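Sterkley does not need an elected mayor

Bhupendra Mathur
05/12/2022

Sterkley will vote next spring on whether to replace its council leader with a directly elected mayor. The petition passed the legal threshold with 395 signatures to spare, and the campaign for a yes vote has been running ever since. I signed the petition myself. I thought the question deserved to be put to the town. Having spent the autumn reading what both sides have to say, I will be voting no.

The present arrangement is easy to describe. Voters choose councillors, councillors choose a leader, and the leader picks a cabinet. If the leader loses the confidence of the other councillors, they can remove him or her at a meeting and choose somebody else. The proposed system would have the whole borough elect one person for a term of four years. That person would appoint the cabinet, set out the main policies and draft the budget. Councillors would still sit and still scrutinise, and they could change the budget if two thirds of them agreed on what the change should be.

The strongest argument for the change is that people would know who is in charge. I accept this. When the council closed the Stan Road library, letters to the paper blamed the chief executive, the county, the government and the previous leader, who had by then been out of office for two years. A mayor would at least have a face and a name that most residents could put together. Supporters say that with visibility comes responsibility, and that a mayor who closes a library will have to defend it on the doorstep.

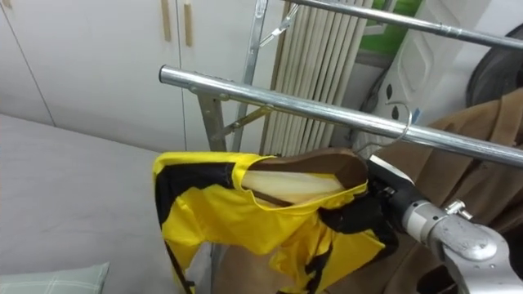 The trouble is that the doorstep comes round once every four years. Between elections a mayor cannot be removed by the council for doing the job badly. Short of a criminal conviction, or a long absence, or something else that disqualifies a person from office, the town waits. Under the leader system the waiting can be cut short by a show of hands. It has happened in Sterkley within my memory, over the waste contract with Kivasell, and it was done in a single evening. The councillors who had backed the leader in May were not willing to back her in October, and she went. It was unpleasant to watch. The contract was looked at again, though, and the worst of its terms were dropped before it was signed.

I have asked several supporters of the change what would have happened with Kivasell under a mayor. The honest ones say the contract would have gone through. A mayor holding executive power would have signed it, the scrutiny panel would have written a critical report, and the report would have been noted.

Rurnmont is the example everybody uses, and it deserves a fair hearing. It has had an elected mayor for two full terms and is now in the third. The town centre looks better than ours. The bus station was rebuilt, and the mayor has shown a real talent for getting ministers to return her calls. Nobody in Sterkley could say that about any of our last few leaders. If I lived in Rurnmont I would probably have voted for her.

But the case from Rurnmont is a case for a particular mayor. Her predecessor in the same office is hardly ever mentioned by the yes campaign. He won by 515 votes on a low turnout, fell out with his own party in the first year and governed for the rest of his term with a cabinet of two. The councillors were against him almost to a person, and could never gather the two thirds they needed to alter his budgets. The powers he had are the same powers she has. A system ought to be judged on how it copes with a bad holder of the office as well as a good one, and the petitioners here have only ever wanted to talk about the good one.
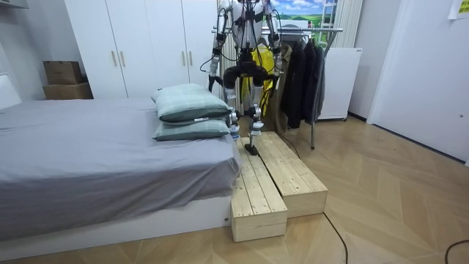

Turnout is the next claim. We are told that a mayoral contest will bring people out who do not bother with ward elections. It may do so the first time. In a borough like ours, where the ward results are often known before the polling stations open, a contest across the whole town would make votes in the safer wards count for something, and I can see the appeal of that to people who have lived for decades in a ward that never changes hands. I am one of them. My own vote has not altered the outcome of anything local in a very long time.

There are other ways to fix that, and they go closer to the cause. Safe wards exist in Sterkley mainly as a result of the way the boundaries were drawn, and partly through the parties' habit of putting up paper candidates in places they do not expect to win. A boundary review would deal with the first. The second is up to the parties. Putting a mayor on top leaves every one of those wards exactly as it is, with the same councillors, who would then have less to do.

I worry about this last point more than the rest. A backbench councillor in Sterkley already has little enough influence. What she does have comes from the fact that the leader needs her vote to stay leader. She can go to him about a crossing outside a school or the state of the flats behind the market, and he has a reason to listen. Take that vote away and she becomes a sort of caseworker, passing on complaints to an office that can afford to ignore them. Good people will stop standing. It is hard enough to find them now.

Cost has been raised by my own side and I do not think much of it as an argument. A mayor would be paid more than the leader and would want an adviser or two. Set against what the council spends on social care, the difference is tiny. If the mayoralty were a good idea it would be worth the money, and the no leaflets that dwell on salaries make us look petty.

I would rather our leaflets talked about what could be improved without a referendum. The leader's question session, at present held in the afternoon when most people are at work, could be moved to the evening and held in a different ward each time. Cabinet papers could be published earlier than the legal minimum. Every decision notice could carry the name of the cabinet member who took it -- on the first page, in ordinary type. The two main party groups could tell voters before the election who their candidate for leader will be, so that a person marking a ballot in Stan Road has some idea who will end up running the borough. All of it could be done by ordinary resolution, and the council has had plenty of chances. 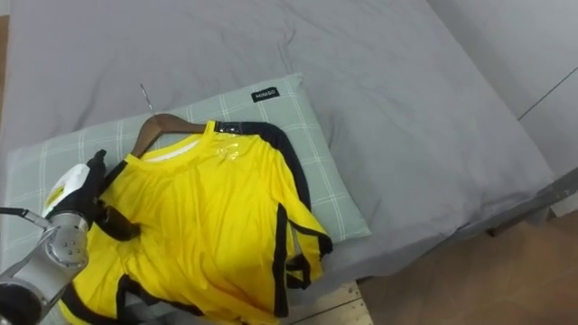
A yellow jersey on a wooden hanger, laid over a pale green pillow.

That it has not done so is the best card the yes campaign holds. I have met people who plan to vote for a mayor purely to annoy the council, and after listening to the last budget debate I understand them. The leading group behaves as though it had been appointed. The opposition turns up, reads out a prepared statement and goes home. If the referendum has frightened both of them a little, then the petition was worth my signature.

A protest vote in this case lasts a long time, however. Once the change is made it cannot be undone for years, and undoing it would need another referendum of its own. Voters who want to punish a council can do it at the next ordinary election by voting out its members, and they can do it again the time after that if the new lot are no better.

The leader's office has said it will publish a response to the petition before the campaign proper begins. I hope it contains dates and promises for the changes I have listed, or for better ones. If it is another page about listening to residents, the no side will have a harder time of it on the doorstep, and the council will have only itself to blame. I will still be voting no.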